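For my January project I asked how long cut flowers last in plain tap water, and whether the sugar trick my family swears by does anything. I bought tulips from Trernlow, the cheap shop by the bus stop.

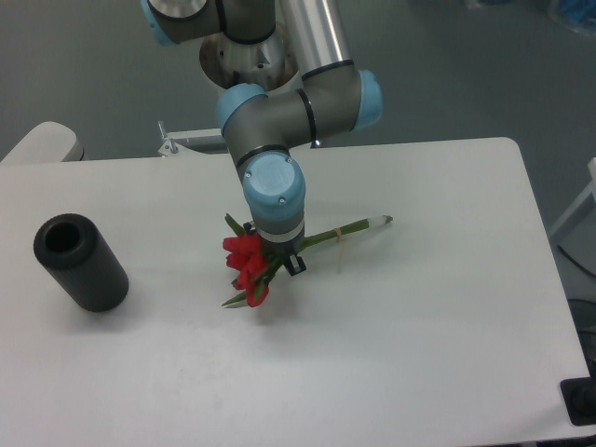
Each vase got 200 ml of water, and I changed it every 2 days — well, mostly. I missed one change.

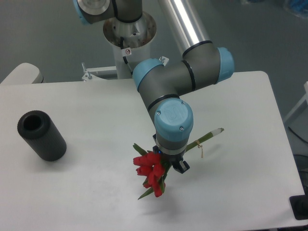
The sugar vases went cloudy fast and smelled awful!

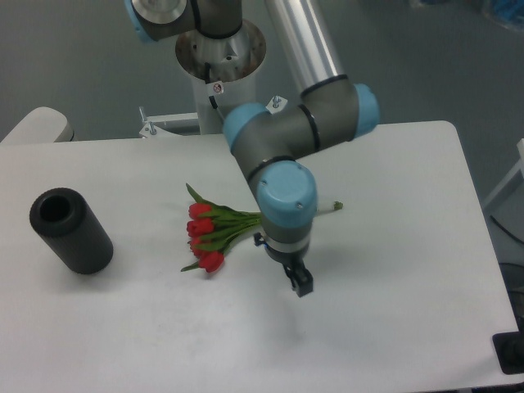 Next time I'd trim the stems too and try a Manninen feed packet (they were sold out when I went).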